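**18th December**

Okay, wardrobe log thread! I've been writing down every single thing I wear since September of last year and I finally added it all up last night instead of going to bed. Grab a snack, it's a long one 🧵

---

The setup: a plain spreadsheet, one row per piece of clothing, one column per day, an X if I wore it. Pajamas don't count. Socks and underwear do, and a pair of socks is one piece (I went back and forth on this for an embarrassingly long time).

---

The grand total is 3,858 wears across 98 pieces. I thought I owned maybe half that many things!! I would have bet money on it.

---

Most worn: the gray Zelberg cardigan with the pockets. I bought it at the thrift store in Lallham with a hole in the elbow and it has been on my body pretty much every cold day since. It's the first thing I put on when I get home. I have slept in it on a train. It's pilled all over and I love it so much.

---

Second place is a pair of black corduroys that I don't even remember buying. They go with everything, they don't wrinkle, they have a real pocket in the back. If you ever find pants like this, buy the second pair. I didn't, and the company stopped making them.

---

Then the bottom of the list. 20 pieces have zero X's. Zero! In all that time! And I moved apartments in the middle, so I packed them, carried them up the stairs, unpacked them and hung them up again.

---

What's in the zero pile:

- a linen jumpsuit that takes ten minutes to get out of
- most of my "nice" blouses, all of which need ironing
- a skirt one size too hopeful
- party shoes
- a yellow raincoat (it rained plenty, I just grabbed the blue one)

---

The ironing thing jumped out at me. I like those blouses! When I shop I picture myself as a person with a free half hour in the morning, and that person has great taste and lives somewhere else.

---

Side note on hangers, which deserve their own post. I switched everything with shoulders over to wooden ones and the difference is huge. My cardigans stopped getting those weird little bumps (fold your heavy knits though, please, a hanger will stretch them no matter how nice it is).

--- 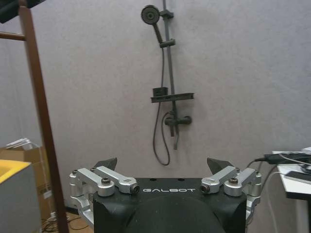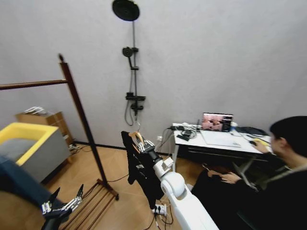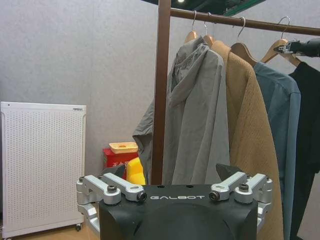
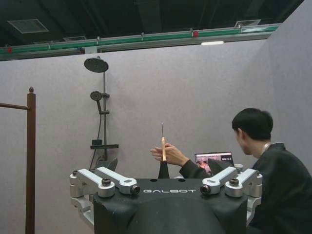 *Black piece on a light wooden hanger in the second one, brown rack in the second and third.*

---

The other hanger trick everyone knows: turn all your hangers backward, and flip each one the right way after you wear what's on it. If a spreadsheet sounds awful to you, do this one! You get most of the same answer and it takes a minute to set up.

---

The trick misses drawers, and my drawers were where the strange stuff was. I have a T-shirt from the Plivness half marathon. I did not run the Plivness half marathon. I don't know anyone who did. It has 61 X's next to it because it's the softest thing I own.

---

Next big discovery was mending. My friend Sayaka Oda talked me into bringing a bag of broken things over to her place, and we spent a whole afternoon on her floor with tea and a tin of buttons. I'd been avoiding that bag for ages and nearly everything in it was a five-minute job.

---

She uses Tsuchiya thread for darning, and she threads the needle on the first try every time, it's like watching a magic trick. She taught me to start the darn well outside the hole, where the fabric is still strong. I'd always started right at the edge and then wondered why the patch fell out.

---

The before and after on mended clothes is my favorite part of the spreadsheet. Blue work shirt, missing a cuff button: two wears before. Button sewn on: it's now in my weekly rotation and I get compliments on it!! One button!

---

A few people asked about cost per wear, so I did try it. Winter boots: the most expensive thing on the list, and they've worked out cheaper per day than a coffee. The party shoes I can't calculate, you can't divide by zero, which made me laugh out loud alone in my kitchen.

---

I don't think cost per wear is the whole story, though. My grandmother's green dress has been out of the house 2 times. It's staying forever. There's a column in the sheet called "keep anyway" and you're allowed to put things in it.

---

Colors! I'd have told you I wear a lot of color. I wear gray, black, navy and one red scarf. The scarf does an unbelievable amount of work. In photos from the whole year I look like the same person with the same scarf, and I've decided that's fine.

---

What I'm doing about the zero pile:

Blouses get one more season, and they're going to get hung up damp after washing to see if I can skip the iron. The raincoat went to my neighbor, who looks fantastic in it. Skirt and jumpsuit are in a bag by the door. Shoes, I'm still thinking.

---

If you want to start one of these, some stuff I wish I'd done from day one:

Give each piece a dumb, specific name. "Black sweater" was useless by week two because there were several. "Itchy black," "long black" and "Dad's black" have served me well.

---

Fill it in at night when you're getting undressed and everything's right there in your hands. I tried mornings first and kept changing my outfit after I'd logged it.

---

And skip days without guilt. I lost most of a week when I had the flu and just typed "cardigan" all the way across, and I'm confident that was accurate.

---

Someone in the replies wants to know if it made me buy less. Yes, a lot less! I didn't set a rule or anything. I'd be standing in a store holding a top and I could already see its row in the sheet with nothing in it, and I'd hang it back up.

---

The things I did buy this year: wool socks, a plain white tee to replace one that gave up, and a brown belt from the thrift store. The belt has been wonderful. I'd been using the wrong size belt for years, with an extra hole I made with a nail.

---

I'm going to keep it going for another year with a new column for repairs. Blank copy of the spreadsheet is yours if you want it, just reply with "sheet" and I'll send it over tonight after dinner. And please tell me your most worn thing, I really want to know!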